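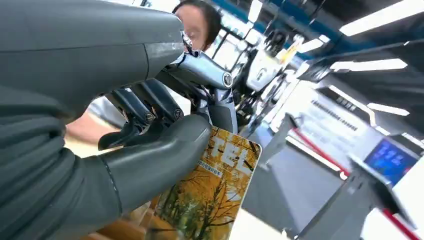

Card with autumn trees.

The biography on the gallery wall at Grorneo said the artist was born in Mussa, lived and worked in Drudik, and made work that questioned the border between memory and weather. I read it twice, standing up, with my coat still on. I had been sent to write 501 words and had no idea what a border between memory and weather might be.

The piece was called Sustodell. It was a wall of small drawings, each one a river seen from the same bridge, hung edge to edge so that you couldn't look at one without its neighbor getting in. The price list said 100 drawings. It also said the artist had walked to the bridge every morning for them, in all seasons, and I didn't believe it. The shadows all fell the same way. Seven of them, down near the baseboard, looked to me like the same drawing with a different sky.

I asked the woman at the desk whether anyone had checked. She gave me another copy of the biography. 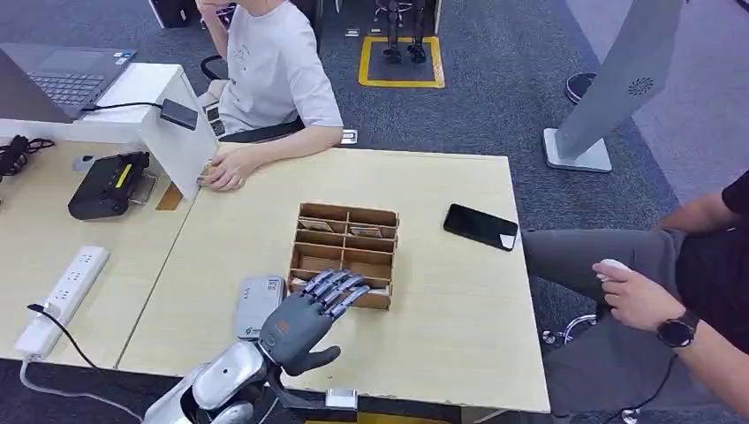
According to the woman, checking was for accountants, and I should try standing farther back. So I stood farther back. From there the river ran along the wall in one gray line, and it was better than I wanted it to be, which annoyed me.

I went to the bridge in April. The train took 53 minutes and the last part was on foot, past a tire shop and a closed school. I had a page of notes with me and a sketch of the bend in the water. The bend was there. So was the railing, with the same missing bar she had drawn over and over. A man was fishing off the far side and didn't look up.

I waited for the light to do something else. It was late morning, then afternoon, and the shadow of the hill stayed where it was, flat across the near bank, because the hill was steep and the sun never got clear of it. I drew it myself on the back of the biography, badly.
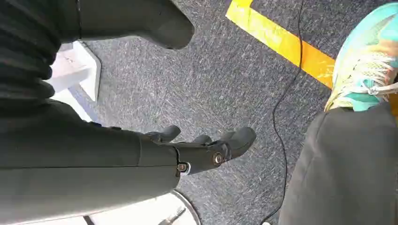
Over the carpet.

That explained the shadows. It did not explain the seven skies, and I said so in the review, in the second paragraph, where the editor left it alone.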